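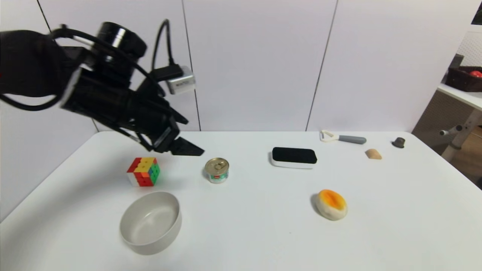
The table at Nadside, cube and tin to the left, eraser and peeler behind.

Inventory of a Small Estate

The instructions from Ditton were two pages long. Page 2 dealt with items of no assessed value. These were to be placed on a flat surface, entered in the register with one line each, and assigned to a named recipient or to disposal. Octavio Bedoya had done 258 of these registers. He used a pencil for the first pass.

He began with the cube. "Puzzle, Rubik's type, unsolved." He did not turn it. A turned cube was an altered item, and the register was meant to record the condition on entry.

Next, the tin. "Food, canned, small, round, pull-tab lid, unopened." Under the rules food went to disposal. He wrote a D in the margin.

"Eraser, whiteboard, black felt on white base." There was no whiteboard in the flat. He had checked the hall, both rooms and the inside of the closet door. On the kitchen wall, at shoulder height, he found three screw holes filled with toothpaste. He added "board not located" and moved on.

The peeler had a gray handle and a white head. His mother had owned one with a wooden handle, and she could take the skin off an apple in one strip while talking on the phone. The register had no column for this.

He spent more than an hour on the rest. The small beige object he entered as "bread or imitation of bread," then pressed with a thumb. Imitation. The round thing with the orange inside and the white rim took longer. It could be half an egg or half a melon. The form required a noun. He wrote "toy, half" and left a space after it.

The bowl was white, ceramic and empty. He entered it last.

At four the niece called from Kobzar. She had the list of furniture and wanted to know about the small things. He read her the lines in order. She let the cube go by, and the tin, and the eraser.

"Toy, half," he read.

"Half of what?"

"Undetermined. Orange inside."

The line was quiet — a kettle was going somewhere behind her.

"It's a melon," she said. "We played shop. He always paid too much for it."

Bedoya wrote "melon" in the space, in ink, and her name in the column for recipient. Then he asked whether she would also want the bread.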